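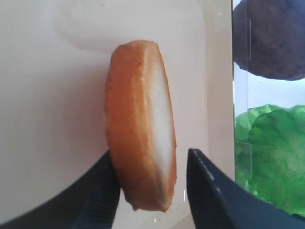 I've watched a lot of war documentaries over the years, most of them half asleep on the sofa, and I can tell you what usually happens. There's a drum, there's a map with an arrow on it, and a man with a deep voice says that time was running out. So when my sister pressed a copy of *The Listeners at Casthorpe* on me I thanked her nicely and left it on the shelf for weeks. More fool me! I've now seen it three times, and the third time I took notes.

It's a film about a sound mirror, one of those great concrete dishes that were put up along the coast before radar to catch the noise of aeroplane engines coming in over the sea. The famous ones in Kent get all the visitors. Casthorpe's sits in a field of sheep, leaning a bit, with a crack down one side you could post a letter through, and the director, Rungnapa Wannasri, has given it 67 minutes without a single arrow on a map.

What she has instead is the logbooks. The men posted there wrote down everything they heard, night after night, and most of it was nothing to do with the enemy. Trawlers. Geese. A motorbike on the Primdale road which one of them plainly came to hate (he records it 22 times, and the handwriting gets worse). An actor reads these entries over long shots of the field as it is now, and I know that sounds like hard going, but I was glued to it.

There's a lovely stretch in the middle about how the thing worked. A listener stood out in front of the dish with a stethoscope sort of arrangement and moved a trumpet about until the sound was loudest, and from that he got a bearing. On a calm night it gave you a few minutes' warning. In a wind it gave you earache. As the aircraft got faster those minutes shrank, and then radar arrived and the whole business was finished almost before it had started. Wannasri doesn't hammer the point. She lets one of the logbooks run out, blank page after blank page, and then cuts to the sheep.

I do have grumbles. The music, by a duo called Wattanapong, is fine on its own but there's far too much of it in a film that's supposed to be about listening. And the last ten minutes wander off into a planning row over a caravan site, which I'm sure matters very much locally, but I wanted to be back in the field.

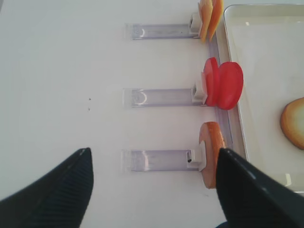
## Going to see it for yourself

Naturally I had to go. The nearest station is Primdale and there's a bus from outside the Barside Hotel, which drops you at the end of a farm track. After that it's 20 minutes on foot, uphill, and muddier than I'd dressed for.

I was met at the gate by Benedicta Akpalu, who wrote the little guidebook and turns up in the film for all of a minute and a half. She talks much faster in person. She had me stand where the listener would have stood, facing the dish with my back to the sea, and told me to shut my eyes and keep quiet, which I managed for a bit. I heard my own coat, mainly. Then a tractor started up somewhere behind me and the sound seemed to come straight out of the concrete, and I jumped so hard I trod on her foot.

"Everyone does that," she said, rather kindly.

She doesn't agree with me about the ending, by the way. She thinks the caravan business is the best part, and we argued about it all the way back down the track.

The field opens to visitors again in April, and the guidebook has 148 pages, a good fold-out plan and far more about the motorbike than the film had room for. Take proper boots, and sit on the left going up if you want the sea view from the bus.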